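Buying a robot cell: planning and budget
Handout 5, Automation for Small Workshops
Tegwen Vaughan, notes as given 04/04/2019

Read before the costing session. Bring a calculator, and your own draft if you have one.

1. Start with the task

Not the catalogue. Write one sentence: what goes in, what comes out, how often. If you can't write it you can't cost it.

Our running case is Gultinley, small parts firm, wants a bench cell for peg handling. Petro Ivanyshyn did their first plan and has let us pull it apart. Cell is only in simulation so far, no money spent on hardware. Good place to be asking questions!

Things to fix early:
- part size and weight, largest and smallest
- what the part sits in. A peg down inside a bin is a differnt job from a peg on a flat table, the fingers need room between the walls
- how far the arm must reach, and over what
- where the camera goes. A wide view bends straight edges, so allow for calibration time

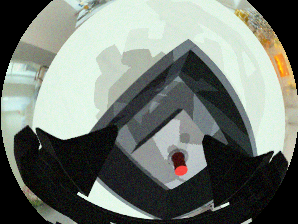
2. What goes on the quote

Arm price is the number everyone remembers. Rest of the list for Gultinley:
- arm and controller
- gripper, plus spare fingers (always spare fingers)
- base plate, fixings, table
- bins or trays, bought to match the gripper and not the other way round
- camera, lens, mount, cable
- guarding and the risk assessment
- software licence, check if yearly
- training, two people minimum. One leaves and you are stuck

Two quotes came in. Arkance: everything in one price, 18 weeks delivery. Soliman: parts priced line by line, 10 weeks, but no fitting. Not comparable as they stand. Petro put both into the same table and filled the gaps with his own estimates, marked in a different colour. Do the same in yours.

Contingency: we use 17 per cent on a first cell. Second cell you can go lower, you know your own mistakes by then.

3. Use the simulation to cut the list

Cheap to try things before you order. Swap the box for a deeper one, move the base, see if the arm still gets in. Questions to settle at this stage:
- does a plain two-finger gripper do, or are you paying for something cleverer
- thick box walls: how much opening do the fingers have left once they are inside
- can the elbow go up that high in your room? Measure to the lights and the pipes, not the ceiling 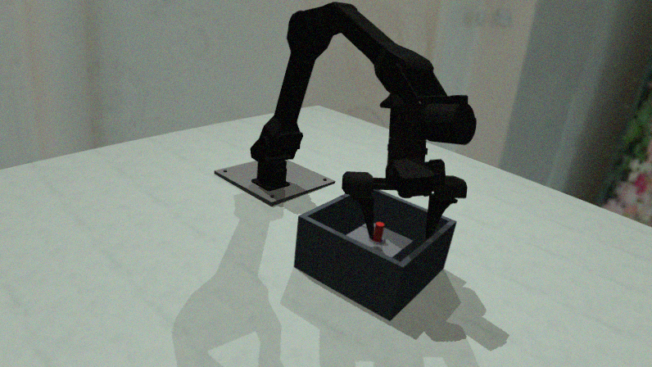
Finger length is the one Gultinley nearly got wrong. Short fingers were cheaper, but then the gripper body comes down close to the rim and you lose depth. Longer set added to the order, small cost, saves a redesign. Shadows worth a look as well: if the camera is to find the part, put lighting on the budget as its own line. Petro had it under "sundries", where it got cut.

What simulation wont give you: cable runs, noise, dust, the lorry that can't get up the lane. Site visit for those.

4. Timing

Work back from the date you need it running. Gultinley want June next year. Leave 5 weeks between delivery and first real shift, more if the people are new to it. Order long lead items first, even if the table isn't decided.

5. For next time

Cost the Pirkine case (sheet at the back) using the headings in section 2. One page. Show which figures are quotes and which are guesses. Tegwen will collect at the start.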